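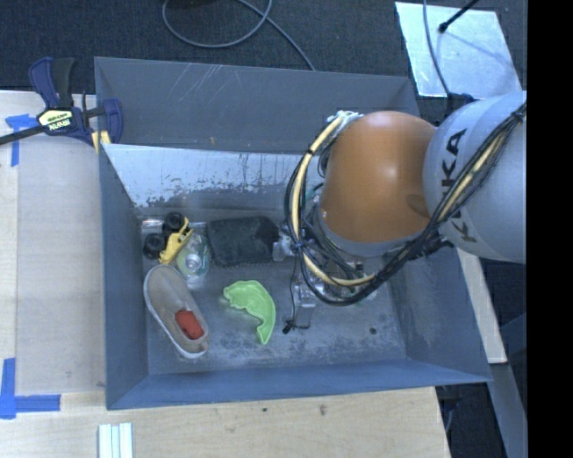

5. What the failure labels can and cannot tell us

Figure 6. Bin workspace with the KUKA arm reaching in from the right. The items sit mainly in the left half of the bin. Note the transparent object beside the toy, the worn shiny inner back wall, and the cable bundle looping around the orange segment of the arm.

The results in Section 4 rest on a piece of software we have so far taken at its word. Every failed grasp was passed to Statex, the log analysis tool that ships with the Nerkcombe planner, and Statex assigned it one of three causes: perception, planning or execution. Across the 40 bins there were 63 failed grasps. Statex put 11 of them down to perception and 6 down to planning, and everything else went to execution. Read quickly, this says that the cameras and the planner are in good shape and that the hand is the weak part. Two earlier drafts of this paper said so. We no longer think the labels support that reading, and this section sets out why.

5.1 How a label is assigned

Statex works from the logs only. It does not look at the camera images. For each failed grasp it first checks whether the segmentation module returned a mask at the chosen grasp point. If there was no mask, or the mask had a confidence below the threshold, the cause is perception. If there was a mask, it checks whether the motion planner returned a path within its time limit and without a predicted contact. If not, the cause is planning. Anything left over is execution.

The order matters more than the documentation suggests. Execution is never tested for. It is the bin into which failures fall when the other two modules report that they are happy with themselves. A segmentation module that is wrong and confident will pass the first test every time. A planner working from a bad surface model will find a clean path through that bad model and pass the second. The grasp then fails, and the hand gets the blame.

This would be harmless if confidence and correctness moved together. We had assumed that they did, partly on the strength of the numbers published with the Stindum benchmark. Those numbers were computed on matte objects in a matte tray, and we should have paid more attention to that.

5.2 The layout in Figure 6

Figure 6 is useful because it puts most of our doubts in one bin. A transparent, faintly greenish bottle-like object lies just to the right of and below a yellow and black toy vehicle, with a soft black rectangular item on its other side. A smaller clear-looking item is behind the toy, by the corner of the floor. Any depth sensor that relies on light coming back from a surface has reason to do badly in that area. The black item may return very little and the transparent ones may return whatever is behind them. The inner back wall is shiny, and its coating is unevenly worn, so a filter tuned to one patch of wall may be wrong for the next.

For layouts of this type we ran the Demchenko filter ahead of segmentation. It fills missing depth by growing inward from the edges of each hole. It was chosen because it is fast and because it made the point clouds look better. Both of these are still true. We are now less sure that "look better" was a sensible test. A filled hole is a guess, and once filled it carries the same weight downstream as a measured surface. Nerkcombe does accept a per-point validity flag, but the filter as we ran it does not write one. The planner had no way of knowing which parts of the bin had been seen and which had been made up.

A transparent object next to dark cloth is close to the worst case for this approach. The filter has the cloth as one edge and the toy as another, and it draws a smooth ramp between them. Segmentation likes smooth ramps. It draws one mask over the ramp, often with high confidence, and the grasp point lands near the middle of it. When the fingers close on nothing, Statex finds a mask, a path and a failed grasp, and writes "execution."

We want to be careful here. A still picture of a bin does not show what the depth image contained, and we do not claim that Figure 6 proves this chain of events. It shows the conditions. The case for the chain itself comes from the replays in 5.4, and that case has holes of its own.

5.3 Objects on objects

The same bin raises a second problem that has nothing to do with depth. A small red rectangular object sits in the lower half of the grayish-beige shoe. Is that one pickable item or two? Our task definition says two, and says that the upper one should be taken first. The segmentation network was never told this. It was trained on single-object masks and returned either one mask or two for pairs of this kind, depending mostly on color contrast.

Where it returned one, the planner aimed for the middle of the combined shape. We scored a lift that brought up both items together as a failure, which is strict, and we scored a lift that brought up the shoe and dropped the other item as a failure too. Statex has no category for either. In its log, the mask was confident and the path was clean. Again the result is an execution failure, although the hand did just what it was asked to do.

One may argue that this is a matter of labels and that the total failure rate does not change. The total does not change. What changes is what a reader would do next. A group that believes the hand is at fault will buy or build another hand. On our evidence we could not advise them to spend the money.

5.4 Replaying the logs

To test the labels we replayed the execution failures offline with the filter turned off and with the raw validity flags passed through to Nerkcombe. No new robot motion was involved. We asked only whether the planner, given the same bin and told which points were real, would still have chosen the same grasp.

Often it would not. In many replays the original grasp point sat on filled depth and was rejected outright. In others it survived but dropped well down the ranking. We do not give a percentage, for two reasons. The first is that the answer swings widely with the rejection threshold, and we have no independent grounds for picking one value over another. We could report a number that makes our argument look strong, and a reader could move the threshold slightly and get a number that makes it look weak. The second is that a rejected grasp is not a perception failure in itself. Some grasps on guessed depth work. The replay shows that the planner was acting on poor information, and it cannot show that the poor information caused the miss.

The replays also do nothing for the cases where the hand really was at fault. There were some. The gripper can slip on smooth plastic, and it can be blocked by its own wiring. Nerkcombe models the arm as a chain of rigid shells and models the cable bundle not at all. In Figure 6 the bundle runs diagonally across the gray segment, passes under the orange one and loops up its left side, partly hiding the gripper hardware from this view. A path that the planner calls free of contact is free of contact for a robot with no cables. We have not found a motion planner in common use that does much better, and padding the shells to cover the loop made so much of the bin unreachable that we dropped it.

This cuts against our own argument. Some failures now labeled execution should perhaps be moved to planning, and others to perception, and a remainder should stay where they are. We do not know the proportions. Our complaint is that Statex does not know them either, and prints them anyway.

5.5 Hand labels

The obvious remedy is to have people watch the recordings and assign the causes. We tried this in November on part of the data. Agreement between labelers was good for dropped objects and poor for empty grasps, and empty grasps are the ones in dispute. From a fixed camera beside the bin it is very hard to say whether the fingers closed slightly too high because the arm stopped short or because the target was never where the planner thought it was. The labelers who had read the planner logs first tended to side with the logs. We took this as a warning and did not use the hand labels in Section 4.

5.6 What we keep from Section 4

The overall success rates stand. They were scored by whether the intended item left the bin alone, and they depend on none of the software discussed here. The ranking of the planner settings also stands, with less confidence for layouts that include transparent or black items.

We withdraw the breakdown by cause as a finding. The table is left in place so that others can compare it with their own, but it should be read as a record of what three modules said about themselves. We would be wary of similar tables elsewhere, including those we have cited with approval. Before accepting one, we would want to see whether the last category was ever tested for, whether filled depth was marked as filled, and what was done about stacked items. The Stindum report form has no space for any of this.

We have patched the filter to write a validity flag. It has not been run on the robot, and we make no claim for it.

Search publications Go Advanced search

Contact | Copyright and reuse | Page updated June 6, 2020 | Back to top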